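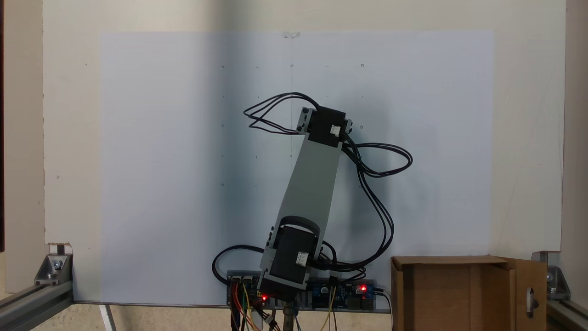
Big paper sheet on a wall board – tape or pins?

haoran_z
My sheet is taped to the cream board, with a faint pencil line down the middle and five small dots. The paper is pale bluish-white and I'd like to keep it flat until January without more marks on it. Is tape at the top enough?

nwragg
No. Tape along the sides too, or it will bow out when the heating comes on. I use three strips a side.

raghda_s
I disagree. Tape the sides and it wrinkles as soon as the air gets damp. Top only, then two small weights at the bottom.

nwragg
Mine has been up eight months with no wrinkles.

raghda_s
In a dry room, maybe. Pins are better than either if you don't mind holes.

Walid M
Go over that pencil line before you move anything. Faint ones rub off. And is the open cardboard box staying there? I'd shift it so you can reach the lower part of the sheet.

haoran_z
Box can move. I'll try the weights first.

Contact us | © Eststead Forums | Back to top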